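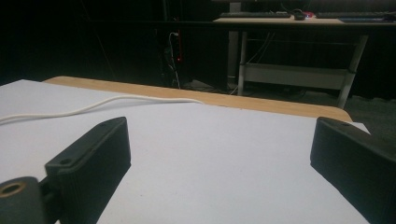
Gripper fingers open over the white work surface, Gutudley Shared Workshop.

A Pair of Grippers, Built by Members

The Gutudley Shared Workshop provides bench space and tools to members who are building machines for their own use. In June the workshop office spoke with Marisol Ccori and Duván Cuadros about Inga, a home-built robot whose owners began with the hands and have yet to finish the arms.

Ms. Ccori has been a member since the workshop moved to its present building. She explained that Inga is meant to do small jobs at a desk, such as moving a power strip or putting a cord back in its place. "We had drawn the arms three times," she said. "Then Duván asked what the arms were going to hold, and we did not have a good answer."

The members therefore built 2 grippers that a person can hold and move by hand. Each has a pair of black jaw fingers and a metal plate on top, with holes for mounting whatever the next version requires. The same fingers will later be fitted to the arms. Until then, the motion is supplied by whoever is sitting at the table.

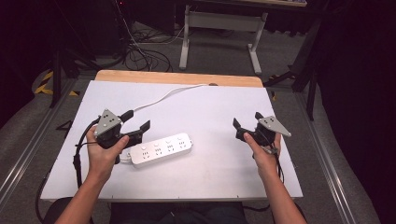

Why build hand-held grippers before the arms are ready?

They let the members test the fingers and record useful motions while the arms are still being designed.

Mr. Cuadros keeps the recordings. The project log, which the members call Flultlow, holds 273 entries, each with a short note on the object and the outcome as the operator judged it. He described the notes as the most tedious part of the work. "I write them the same evening," he said. "If I leave them until morning I start guessing, and then the note is worth very little."

A thin cord on a flat surface remains the hardest item on the list. The squared fingertips meet the table before they close on the cord, and the operator must tilt the wrist to bring one edge beneath it. Ms. Ccori has drawn a narrower tip. She would like to keep the present mounting holes, so that a finger can be changed at the bench with one screwdriver.
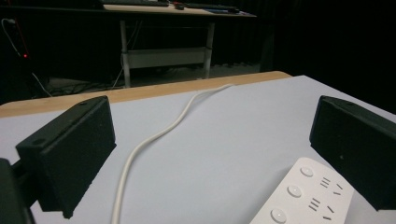

Milagros Salinas takes a different view of the fingertips, and told the office that the shape should be left alone until softer pads have been tried, as a narrow tip would pinch a cord well and hold a power strip badly. Mr. Cuadros agreed that pads would be quicker to make. Ms. Ccori did not, and the matter is still open -- both versions are to be made.

On the subject of cost, the members were direct. The budget for the hands was set at 2000 dollars, and the total now stands at 2939. Most of the difference went to motors for the first arm, bought early from Diltton, and to a set of bearings in the wrong size. "Those bearings are mine," Ms. Ccori said. "I read the wrong column."

Fidelina Mamani has offered to go over the arm drawings before any further parts are ordered.
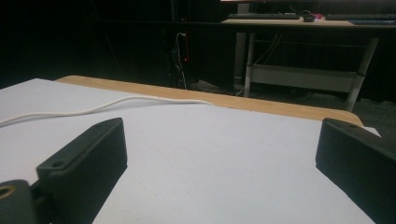 Next Steps for Inga

The first arm will be assembled on the long bench once the drawings have been checked. It will carry one gripper, and the other will stay in hand-held use so that recording can continue. Mr. Cuadros expects the wiring to take longer than the frame.

Members who wish to try the hand-held pair may speak with Consuelo Espinoza at the front desk. Sessions begin at 6 p.m., and operators are asked to write their own log entries before leaving.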